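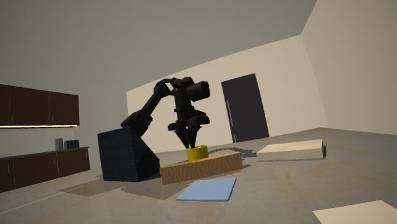
The Skellville Dance Band Tapes
Final project report, Music in American Communities
Magnus Haldane
December 2, 2022

1. Background

The Kunberg Hall in Skellville held a public dance every Saturday night until it closed in 2000. Music was played by a house band whose members changed over the years, but which always had at least one fiddle, a piano and an accordion. The band never made a commercial record. What survives is a box of cassettes recorded from the side of the stage by the piano player, Mrs. MacRitchie, and given to the town library by her daughter.

My project was to listen to the cassettes, make a list of the tunes, and find out where the band got them. I wanted to know how much of the music was local and how much came from radio and printed books.

2. Materials

The box holds 17 cassettes. Most are 90-minute tapes. Two are labeled with a season and no year, and one has no label. The library had already copied them to digital files, so I worked from the copies. Side B of the unlabeled tape has a loud hum all the way through and I could only identify tunes on it by rhythm and the first few notes.

I also used a spiral notebook that came with the tapes. It has set lists in pencil, with keys written next to some titles. The band had its own names for many tunes. "Getum" is one that comes up on nearly every list. At first I took this for an abbreviation. It is a fast reel in A, and the daughter told me it was named for what the caller shouted before the first figure.

3. Method

I listened to each side once without stopping and wrote down the start time of every tune. On the second pass I wrote out the first four bars by ear and compared them with three printed fiddle collections in the music library. If the melody matched for the whole first strain, I counted it as the same tune even when the title was different. Songs with words were easier, as I could search for a line of the lyrics.

I did one interview, by phone, with Mrs. MacRitchie's daughter. It lasted under an hour. I had planned a second one with a former accordion player but he was not well enough to talk.

4. Results

There are 513 separate performances on the tapes. Many are repeats, and the opening waltz is the same on every tape that has the start of an evening. Reels and two-steps are the most common, followed by waltzes. Country songs from the radio show up more in the later tapes, usually after the break.

Most of the reels are in the printed collections. The band often plays the second strain differently, with an extra two beats before the repeat. The daughter said this was to give the dancers time to get back to their places. I found no printed source for "Getum" or for a slow waltz listed in the notebook only as "Kunberg."

5. Problems

My ear was not good enough at the start. I had to redo the first four tapes in January's makeup lab style, with a keyboard next to me, and this put me behind. The dates are also weak. I put the tapes in order by which players are called out by name, and two of them could be switched.

6. Further work

Somebody with better fiddle skills should transcribe the two unmatched tunes in full. My tune list and start times are in a spreadsheet on file at the Skellville library, along with my notes from the interview.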